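Projektbericht: Trocknung und Reinigung von Archivgut nach einem Wasserschaden

Ausgangslage
Im Dezember ist im Keller der Firma Sekitz eine Heizungsleitung gebrochen. Betroffen waren 443 Akten, dazu mehrere gerahmte Drucke aus dem Flur. Unsere Gruppe hat im Rahmen des Moduls Sanierungstechnik untersucht, welche Methode der Trocknung für solches Papier geeignet ist und wie viel Zeit sie braucht.

Vorgehen
Wir haben 42 Akten ausgewählt und in zwei Gruppen geteilt. Die erste Gruppe wurde an der Luft getrocknet, bei 55 Prozent relativer Feuchte. Die zweite Gruppe kam in die Gefriertrocknung bei der Firma Plamum. Vor dem Beginn haben wir jede Akte gewogen und den Zustand in ein Formular eingetragen. Die Messungen wurden jeden Morgen zur gleichen Zeit wiederholt.

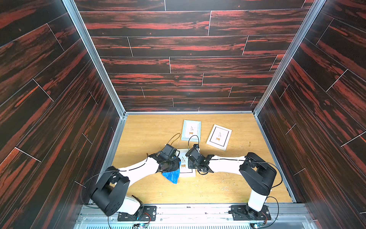 Abb. 1: Bilderrahmen auf hellem Holzboden, dazu zwei Roboterarme.

Ergebnisse
Bei der Lufttrocknung haben sich fünf Akten stark gewellt, und bei zwei davon waren die Seiten verklebt. In der Gefriertrocknung ist das nicht vorgekommen. Der Geruch blieb aber in beiden Gruppen – erst nach der Behandlung mit dem Filtergerät Raton wurde er schwächer. Den Geruch haben wir nur mit der Nase beurteilt, deshalb ist dieser Teil wenig genau.

Diskussion
Die Gefriertrocknung ist teurer, und der Transport muss schnell organisiert werden. Für Akten mit gestrichenem Papier würden wir sie trotzdem empfehlen. Für einfache Rechnungen reicht nach unserer Meinung die Luft. Die Trockenreinigung mit dem Schwamm Kumsa konnten wir aus Zeitgründen nur an wenigen Blättern testen.

Abgabe: 29. Juni 2026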